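Category: Getting Started > Routes and Maps
September - by the Ullum Guides Desk

4. Making your first walking route

Now that your Ullum handheld is charged and has found its satellites, you're ready for the fun part! Set aside 30 minutes for your first route, and pick a place you already know well, so you can tell if the map is being sensible.

1. Press and hold the side button until the Routes page opens.
2. Choose New Route, then give it a name you'll recognize later (Kisormont Loop, say, or just Saturday).
3. Start walking, and press Mark wherever you'd like a reminder.
4. Press Finish, and wait for the chime before you turn anything off.

Note: Each route holds up to 500 marks, and the handheld stores 3,072 marks in all - plenty for most walkers, even chatty ones like us.

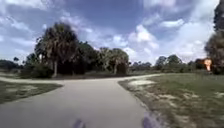 Marks do their best work at the spots where you might hesitate. On a long straight stretch you can put the handheld in your pocket and enjoy yourself, but do add a mark a few steps before the pavement splits. Where one branch sweeps left and the other curves away to the right, open the mark, choose Turn, and pick the arrow for the way you mean to go.

Caution: Don't remove the battery while a route is saving. You could lose the whole walk, and we'd feel terrible for you.

5. To share a finished route, open it and choose Send to Brulteo.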